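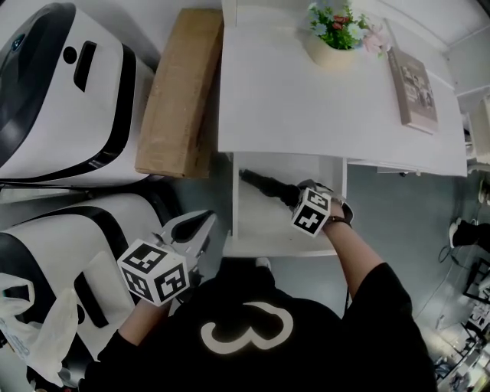
Floor side of the bench, Thursday, both hand grippers out.

Thursday, August

Haslam beta 4 went onto the test phones this morning. Tia did the small ones, I did the two tablets. Install took 18 minutes on the older tablet and the progress bar sat at 52 percent for most of that. It did finish. Do not pull the cable.

Things that changed since beta 3:

Lock screen notes now open without the passcode if the note was pinned first. Jordan thinks this is intended. I have asked Mornier and will leave it out of the write-up until they answer.

Contacts import works again. Ran the full list, 2,209 entries, and spot-checked the ones with accents. Two came through with the first and last names swapped, same two as last time – both were made in the old Tikus app, so I suspect the export file.

Maps still drops the route when a call comes in. Got it three times out of four on Tia's phone, never on mine. Same build number on both. Hers is on the other carrier, so swap SIMs and try again.

Battery: left one phone on standby overnight with mail and calendar syncing. Lost 17 percent. Beta 3 was better than that but I didn't write the number down, so no use to anyone.

Keyboard lag in the search box is gone. Denise noticed before I did.

To do:
SIM swap (Tia)
Re-export from Tikus, compare the two bad contacts
Second overnight battery run, airplane mode on
Send Sheila the list of settings that moved, she has the help pages to redo

Beta 3 restore files are still on the shared drive. Leave them there until the maps bug is sorted.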